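新闻稿

萨拉利新闻自由联络会欢迎格罗托文地方法院准许记者艾杜保释

萨拉利,4月20日——萨拉利新闻自由联络会今天非常高兴地告诉各位会员和长期关注此案的朋友:格罗托文地方法院已经准许自由记者艾杜(Aidoo)取保候审。艾杜自1月起被羁押在格罗托文看守所,罪名是“散布足以引起公众不安的消息”,起因是她在地方新闻网站《佐文》(Zovine)上发表的一组报道,内容涉及萨拉利镇自来水工程的招标过程。

本会从她被带走的第二天起就要求释放她。这期间共有447人在公开信上签名,有同行,有读者,也有不少住在工程沿线、以前从没给报纸写过一个字的居民。谢谢你们每一位!法官在裁定中提到,被告有固定住所,案件材料已经由警方全部调取,继续羁押没有必要。这正是辩护律师在三次申请里反复讲的道理,这一次终于被听进去了。
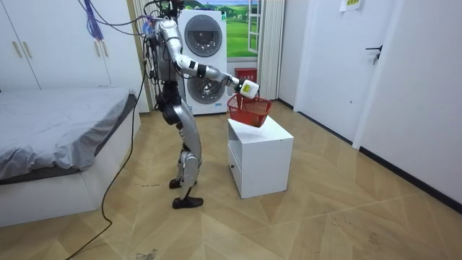 保释附带的条件有三项:艾杜须交出护照,每隔30天到格罗托文警署报到一次,并且在开庭前不得就招标一事发表新的文章。前两项我们可以理解,第三项我们不同意。一名记者还没有被定罪,就先被禁止写作,这等于把判决提前执行了。律师团已经准备就这一条单独提出上诉,书面意见将在10天之内递交。

案情本身并不复杂。《佐文》的报道引用了镇公所自己张贴过的两份中标公告,指出前后金额对不上。公告后来被撤下,但网站保存了副本,副本也已经交给法庭。控方至今没有说明报道里哪一句话是假的,只说文章“引起了议论”。我们认为,居民议论自己付钱修的水管,是再正常不过的事情。

联络会会长内斯特·凯米斯(Nest Kemeys)在得知裁定后表示:“我们等这个消息等了很久,昨晚办公室里的电话一直响到半夜,大家都在问同一件事:她什么时候能回家?现在可以回答了,手续办完就能走。接下来我们还要把案子打完,要让指控撤销,劲头一点也不会少。” 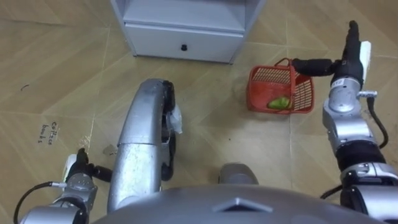 艾杜托律师转告大家,她身体还好,收到的信都读过了,有几封读了好几遍;她最惦记的是那组报道的最后一篇,希望有一天能由自己把它写完。她还请各位同行不要只谈她一个人,看守所里还有别的人也在等开庭日期,他们没有报社,也没有人替他们写公开信。

本会完全赞成她的话。过去几个月里,我们陪同家属去过看守所多次,见到的情况让人着急:探视登记常常临时取消,律师会见要隔着玻璃用一部时好时坏的对讲机,送进去的书要等很久才能到本人手里。我们已经把这些情况整理成文,寄给了地方议会的司法小组,对方答应列入下一次例会的议程。这是个好的开头,我们会派人旁听,并把讨论结果告诉会员。
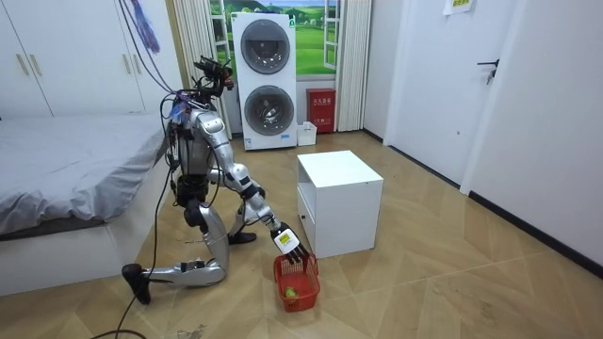 捐给艾杜案的钱会怎么用?
所有款项只用于律师费、诉讼费和家属往返格罗托文的车费,账目在结案后寄给每一位捐款人。

想出力的朋友还可以做很多事。公开信仍然开放签名,要求已经改为撤销全部指控、取消禁止发表的条件。会写文章的朋友,欢迎就自来水招标一事继续追问,材料都是公开的,谁都可以去查。住得近的朋友,开庭那天请来旁听,法庭的公众席不大,早点到比较稳妥。我们特别盼望新闻系的同学能来,亲眼看看一桩这样的案子是怎么审的,比在课堂上听几个钟头都来得实在!

本会同时再次呼吁格罗托文检察机关重新审视起诉依据,并呼吁萨拉利镇公所恢复张贴被撤下的两份公告。
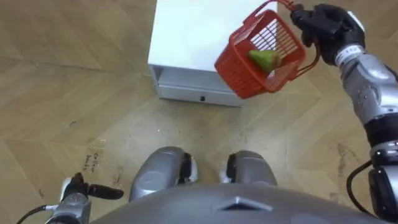
本页最后更新:法院书记处确认保释手续的当天下午

关于本会:萨拉利新闻自由联络会由记者、编辑、校对和印刷工人组成,现有会员400人,为因采访和发表文章而受到追究的同行提供法律转介、探视陪同和家属援助。本会不接受政党捐款。

媒体查询请与联络会办公室联系,凯米斯会长可接受中文和英文采访。艾杜本人在上诉期间暂不接受访问,请各位同行体谅,也请不要到她家门口守候。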